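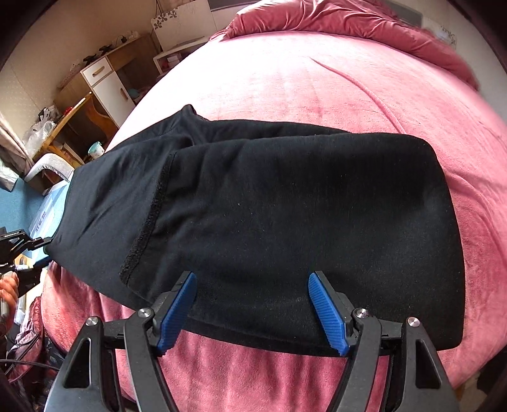
Black garment, apparently trousers, folded, on the pink sheet. Lint on the fabric.

Feb 7, 2023
Lint and pilling, black fabrics

Second round of wash tests on the black cloth from Sisden. Same swatches as before, cut from the end of the roll, edges overlocked so they don't fray into the drum. Montserrat Vallejo did the cutting and weighing. I ran the machine.

Load one was swatches only, cold, liquid detergent, short spin. Load two was the same with a cotton towel added, because most people at home don't sort as carefully as we do. Load two came out much worse. The pale lint sits mostly along the seams and wherever the cloth was bunched up. A dry brush takes off the loose stuff. What is left has worked into the surface and needs tape.

Abrasion. Rig set to 4000 cycles. It tripped at 3795 on the third swatch, the belt again. I logged it as 3795 and did not restart, as the clamp had shifted and the number would have meant nothing. First two swatches went the full count. Some fuzz on both, no real pills. Swatch one is slightly shiny in the middle when held to the window.

Marín finish vs. unfinished: I can't tell them apart by eye after one wash. Macarena Carretero thinks the finished one feels stiffer. She picked it out with her eyes closed two times running, so I have put that down as a yes. Ask Lidero what is in the softener they recommend, their sheet only gives the dose.

Drying. Flat on the rack, no heat, 20 hours, still damp at the overlocked edges. Tumble dried a spare at low. It lost more fluff to the filter than I expected and looked cleaner for it. Filter fluff bagged and labeled, in the left drawer with the others. Please don't empty that drawer.

Cost so far on this batch is 56 for detergent and tape. Receipts are in the folder.

To do:
New belt for the abrasion rig. The Skoltberg one fits but squeals.
Repeat load two with a synthetic towel.
Swatch three again from zero, fresh piece.
Weigh the tape before and after. We keep forgetting the before.
Run the warm wash and the inside-out wash together so both are done by March.

Balance was reading high this morning. Zeroed it, then it was fine. Montserrat to check it against the brass weight before the next set.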